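Week 6 handout: Can it make the coffee yet?
Instructor: Marius Furtună

Last week's reading was the Merimley brochure, which promises a kitchen helper "ready for the home". Keep it beside you. We are going to take one chore, a capsule coffee, and ask what a machine has to get right before anyone should pay for it. 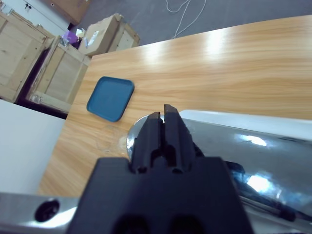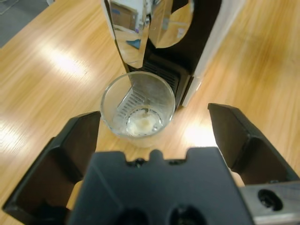
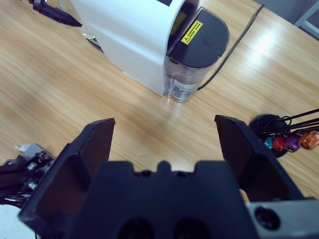
Figure 1. Wrist-camera views at the coffee table. The second has the glass between the fingers; the third has the water tank and the capsules.

Problems to look for:

Clear glass and shiny metal. Both confuse depth sensing. A tumbler shows you the table through its walls.

Grip. Two stiff fingers have to hold a thin-walled capsule, then a heavy glass, without changing hands.

Sequence. Water, capsule, cup, button. One miss and you have a puddle.

Be careful with success rates. Suppose a vendor reports 300 runs and 190 good cups. Who reset the table between runs? Was the cup always in the same spot? Bonik's sheet doesn't say, and Phelan's leaves out the failures altogether.

For the tutorial: write 300 words on what you would want to see before believing the brochure. Bring a printed copy.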